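Gremis Student Robotics Program
Second progress report to the Danar Fund
Submitted 13 Jun 2023
Prepared by Ljubica Stoyanova, program lead

1. Where the project stands

This report covers the second half of the grant period. The first report, sent in November, ended with the robot able to stand at a table and move either arm to a taught position. Since then the student group has worked on the household handling unit, in which the robot has to pick up everyday items from a coffee table with one or both hands. The unit makes up most of the second semester and will be graded as a group project.

The work is on the schedule we agreed with the fund, except for the public demonstration, covered in section 4.

2. Student work this period

The class is split into two teams. The arm and hand team is led by Panagiotis Tomić and writes the grasp sequences. The vision team is led by Valeriano Rivas and is responsible for finding items on the table and passing their positions to the other team. Cor Verschueren teaches the weekly lab session and signs off on any change to the motion limits before it is run on the robot.

The students call their control program Hello, after the first message it ever printed. It now has a separate routine for each hand and a third routine that coordinates the two. The third routine took the longest to write. The first version let each hand finish its own motion and only then checked on the other, so one hand was often waiting in the wrong place. Spyros Shehu rewrote it so that both hands report their position throughout the move.

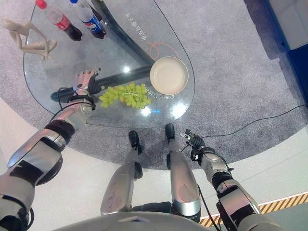
Choice of test items was left to the students, with the condition that the list include something rigid, something smooth and something that changes shape when lifted. Hard items went quickly and the vision team had few problems with them. Soda bottles and a plate are on the list, and grapes were added for the third condition. A glass tabletop makes the vision work harder than we planned for. The overhead lights show up in it as bright white spots, some of them close to the grapes, and the printed lettering and the dark support bar under the glass give the software more edges to sort out. Valeriano's team first tried to filter out the bright spots by brightness alone, which also removed parts of pale items. They now compare views from two head positions and discard anything that shifts the way a reflection would. The students asked to keep the glass table and we agreed, because it is closer to what a robot would meet in a home.

The vision log for the period holds 2686 labeled images, all labeled by the students. Each one was checked by a second student before it was used. We had not budgeted enough lab time for this checking and had to move one session of arm work to make room for it.

3. Two-handed handling

The main technical goal for the period was a two-handed lift. The plan the students wrote has one hand take the item from above while the other comes in from below and to the side to carry the weight. For grapes, the upper hand closes on the stems, and the lower hand keeps its fingers a little apart so that it supports the bunch with very little squeezing.

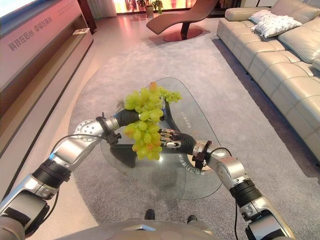
Finger force is still set by hand for each item. The arm and hand team would like the program to choose it from the item type, and Panagiotis has drafted a table of starting values. We have asked the team to test the table on the hard items first. The draft also covers how fast the arms may move while both hands are on the same item, and for now that limit is 70 percent of the normal lab speed.

Cable routing has needed more attention than expected. The arm cables have to leave enough slack for a full reach without getting between the hands, and the students now check them before every run. Cor added this to the written start-up list along with the floor check and the stop button check.

4. Changes to the plan

The public demonstration was to be held at the Kneževič hall at the end of the semester. The hall is closed for floor repairs, and we have moved the demonstration to November. The students who are graduating have been invited back to take part. No extra money is requested for this change. The transport line in the budget will carry over, and we ask the fund to confirm this in writing.

We have also dropped the planned unit on opening drawers. It would have meant new fixtures and several weeks of setup, and the group preferred to finish the two-handed work.

5. Spending

Equipment spending is complete. The remaining funds are for instructor hours, consumables and transport. We spent less than planned on spare finger parts and more on cables and connectors, and the two differences cancel out within the same budget line. Receipts are attached separately.

6. Next steps

Over the summer Spyros will write up the coordination routine so that the incoming class can use it - at present much of it is explained only in comments. Valeriano's team will hand over the labeled images with a short guide to the labels. The fall group will start with the force table and then repeat the full item list on the glass table before the demonstration.

Questions about this report can be sent to Ljubica Stoyanova at the program office.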